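Category: List Archive > Home & Laundry

From: Ayantu Tefera
Re: odd socks, again

Nahom Yilma wrote:
> Does anyone pair socks before folding the big things,
> or do you all leave them for last like I do?

Oh Nahom, I used to leave them for last too, and then it was bedtime and they went back in the basket – every single time!

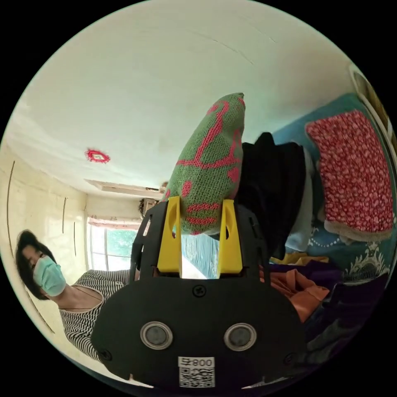
Socks come first at my house now, before the shirts and certainly before the sheets. I spread everything on the bed and go for the loud ones, and a green knitted sock with bright pink squiggles is very easy to spot next to a heap of black clothes. The plain black ones I save for daylight, with a cup of tea.

Warmly,
Ayantu

Last updated: 2023-07-22
Contact the list owner | © Grondon Household List | Back to top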